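Home Garden Safety Checklists Community Plots Contact

Kinstead Allotment Garden, Pirkisville
Spring inspection checklist: storage, tools, water and shared structures
Inspected by: Charmaine Sibiya. Comments reviewed by: Teguh Ismail.
Period: April, before general opening

Mark each item OK, ACTION or N/A. An item marked ACTION stays open until the reviewer has initialed it. Comments go directly under the item.
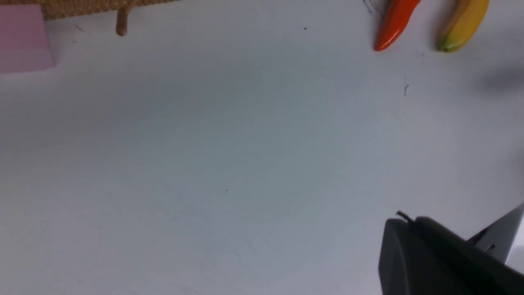
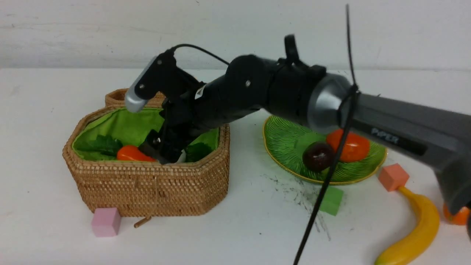
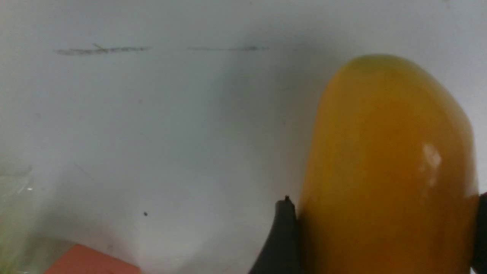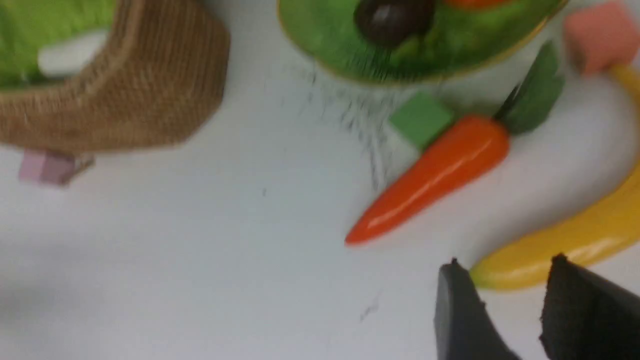
SECTION 1. TOOL SHED

1.1 Door opens fully and latches from both sides. OK

1.2 Floor clear for the full width of the aisle. ACTION
Comment: Hose reel stored across the aisle. Move to the wall hook on the north side.

1.3 Long-handled tools hung head down or racked with tines facing the wall. ACTION
Comment: Garden rake found leaning by the door, tines out. Two forks racked correctly.

1.4 Handles free of splits and loose heads. ACTION
Comment: Spade 146 has a split running along the grain below the grip. Tagged and removed from the rack. Do not tape. Replace the handle or discard.
Reviewer: Replacement handle approved. T.I.

1.5 Pruners and loppers closed and locked when stored. OK
Comment: Lopper 162 is stiff at the pivot. Oiled during the visit. Recheck at the next inspection.

1.6 Shears and saws fitted with blade covers. OK

SECTION 2. CHEMICALS AND FERTILIZER

2.1 Cabinet locked, key held by the plot coordinator. OK

2.2 All products in original containers with readable labels. ACTION
Comment: Spray bottle on lower shelf, no label, partly full. Contents unknown. Set aside in the spill tray for county disposal. Not to be poured out on site.

2.3 Liquids stored below dry goods. OK

2.4 Granular fertilizer off the floor and sealed. OK
Comment: One bag of Gamolley lawn feed opened and clipped shut. Acceptable, but a lidded bin is preferred. Damp gets in at the fold.

2.5 Gloves and eye protection within reach of the cabinet. ACTION
Comment: Gloves present. Goggles missing.
Reviewer: Goggles were in the greenhouse. Returned to hook. Closed. T.I.

SECTION 3. WATER

3.1 Standpipes firm in the ground, no movement when the tap is turned. ACTION
Comment: Standpipe 3 moves at the base. Taken out of use until the post is reset. Users of the lower plots should draw from standpipe 2.

3.2 Hose connections have backflow preventers. OK

3.3 Rain barrels covered, covers secured against children and animals. OK
Comment: Barrel at the Nkuna gate has a new strap. The old one had perished in the sun.

3.4 Non-potable sources marked. ACTION
Comment: Sign on the east barrel has faded and can't be read from the path. Repaint or replace.

SECTION 4. PATHS AND RAISED BEDS

4.1 Main path even, no raised edging. ACTION
Comment: Steel edging has lifted opposite the compost bays. Frost heave is the likely cause. Tap down and pin.

4.2 Bed frames sound, no protruding screws or nails. OK

4.3 Canes and stakes capped. ACTION
Comment: Bean canes went up early on several plots and are uncapped. Caps are in the shed drawer. Plot holders have been told.

4.4 Accessible bed reachable without a step. OK

4.5 Netting pulled tight and pegged. OK

SECTION 5. GREENHOUSE

5.1 Glazing intact. OK
Comment: One pane by the vent has a chip at the corner, unchanged from the fall inspection. Monitor.

5.2 Vent opener moves freely. OK

5.3 Heater disconnected and stored. ACTION
Comment: Heater still plugged in, switched off at the wall. Overnight lows don't call for it now. Unplug, let cool, store on the top shelf.

5.4 Outlet fitted with ground-fault protection and a weather cover. OK
Comment: Test button pressed, tripped and reset normally.

5.5 Staging level and not overloaded. OK

SECTION 6. COMPOST BAYS

6.1 Front boards slide out without force. ACTION
Comment: Bottom board on the middle bay is swollen. Plane the edge once it has dried out.

6.2 No glass, wire or treated wood in the heap. OK

6.3 No signs of rodents. OK

GENERAL COMMENTS

Items 1.4, 2.2 and 3.1 take priority and must be cleared before the gate is opened to plot holders. The rest can be handled on the first work morning. Item 1.3 was also raised last spring. A second rack beside the door would take the rakes, and the cost should go into the next order.

Reviewer: Agreed on the priority items. Standpipe work to be done with the supply shut off at the main valve. Recheck 3.1 under full pressure. T.I.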